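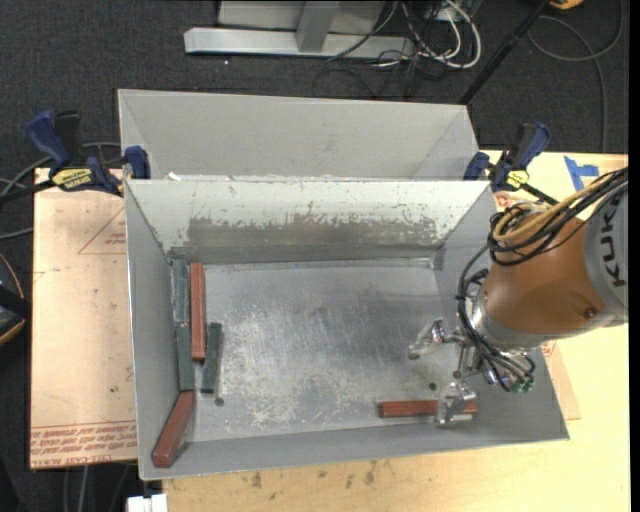 4.3 Recording grasp attempts from the front bin

Read section 4.2 (Camera check) before you start. A standard session is 400 attempts and is saved as one file.

1. Check both bar clamps by hand. The bins must not shift when you push on a side wall.

2. Place the blocks in the front bin. Use red and green together, and let some rest against the walls or lean on the sloped sides. Do not line them up.

3. Move the arm to the home position and open the gripper fully.

4. In the Juroleck window, choose New Session and enter your initials and the block set number.

5. Press Start. The arm picks a point, closes, lifts and logs the result as held or empty.

6. After every 48 attempts the program pauses. Stir the blocks with the plastic rod – never with your hand – and press Continue.

7. When the session ends, open the log and review any attempt marked Unsure. Change it to held or empty. If you cannot tell, mark it Discard.

Note: Empty grasps are as useful to the model as good ones. Do not delete them to improve the success rate.

Note: Scratches and worn paint on the bin floor and walls are acceptable. Do not repaint or swap a bin partway through a block set, as the background in the new images will no longer match the old ones.

Caution: Keep the cables and hose at the wrist clear of the clamp handles. If a loop catches, press the stop button before freeing it.

Caution: Stay outside the taped floor line while the arm is powered.

If error 29 appears, the gripper did not report its position. Return to step 3. If it appears again, end the session and contact Hongmei Tang, extension 1133.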